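Sorting Soft Things: Cloth, Knit and Plastic
Flalley Home Science Pages, sheet 7

A material is the stuff a thing is made from. Many materials in a bedroom are soft, but they do not behave alike. Fabric is made of threads. Plastic bags are made of thin film - a flat sheet with no threads in it.
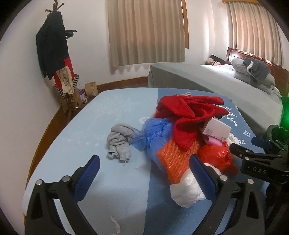
Folding works best on fabric. Woven or knitted cloth bends easily and can be stacked in layers. The bright red cloth on top of the pile has been folded into thick layers, while the see-through blue plastic bag is crumpled and twisted in the middle. Film tends to spring back when it is pressed flat.

Knitted fabric is made of loops. The loops can form raised lines called ribs, which help the fabric to stretch.
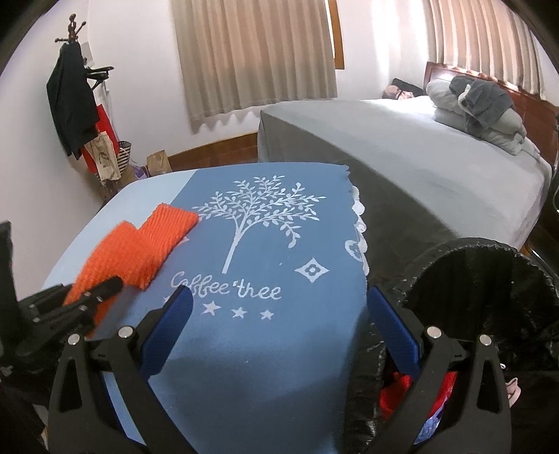 Orange ribbed knit on a blue cover printed with a tree and stars.

To sort a pile, make 2 groups: fabric and plastic. Put card boxes to one side. Fold the fabric last.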